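**Udness is hiring: Equipment Planner, Manipulation Hardware (full time)**

Reports to: Ottmar Thiele, Head of Operations
Site: Costa building, ground floor
Contract: permanent, start in January
Posted: 9 October 2025

Udness collects and sells demonstration data for household manipulation, mainly textiles and bedding. Collection runs on hand-held gripper tools used in ordinary homes. Next year we will add bench arms that use the same finger geometry. The Equipment Planner owns the purchasing plan for both lines.

**Scope**

The current inventory holds 125 hand-held units across 3 hardware revisions. Spare finger pads, pivot hardware and cables are ordered ad hoc by whoever runs out first. We want this replaced with a forecast, a reorder point per part and a single owner.

The position covers:

- The annual capital budget for grippers, arms, mounts and compute, with a quarterly reforecast.
- The parts list. It stands at 627 line items, many of them duplicates under different supplier codes.
- Quotes, lead times and acceptance tests for new units. Turnano is the present supplier of housings; a second source has to be qualified before the arm order is placed.
- Replacement intervals for wear parts, based on logged hours of use.
- Retirement and resale of first-revision units.

**The work the equipment has to do**

Most sessions are folding and sorting tasks on beds, sofas and tables. Cloth is hard on the fingers. Pads have to hold thin jersey without marking it, and they have to release it cleanly. Planning figures taken from rigid-object work underestimate pad consumption, and the new budget should not reuse them. Candidates will be expected to attend sessions during the first month and to use a gripper themselves before signing off on any specification.

**Requirements**

- Experience buying or planning electromechanical equipment in batches, including at least one supplier change.
- Competence with spreadsheets and an inventory system. Ours is Ikness; training is provided.
- Ability to read a mechanical drawing and a tolerance callout.
- Clear written English. Purchase justifications are read by engineers and by finance.
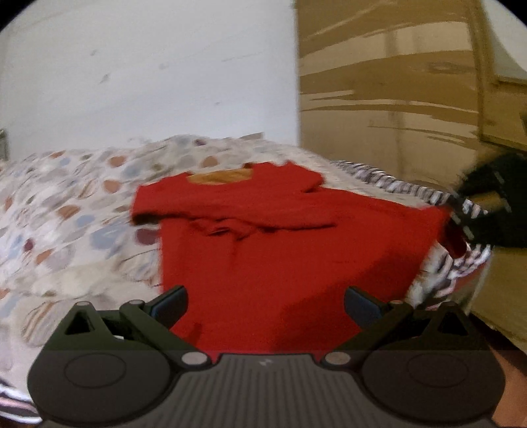 Useful but not required: depreciation accounting, import paperwork, work with force or position sensors.

**Authority and limits**

Orders up to $1,000 are approved by the planner alone. Larger orders go to Ottmar Thiele with two quotes and a one-page comparison. Leases are treated as purchases at their full-term value. The planner does not manage staff.

**How to apply**

Send a resume and one page describing an equipment budget you prepared, where it was wrong and by how much. Remove confidential prices. Cover letters are not read.

Shortlisted applicants complete a paid two-hour exercise on a reduced parts list, followed by an interview at the Costa building. Travel is reimbursed against receipts. Applications go to the operations office at Udness, marked "Equipment Planner." The position stays open until filled.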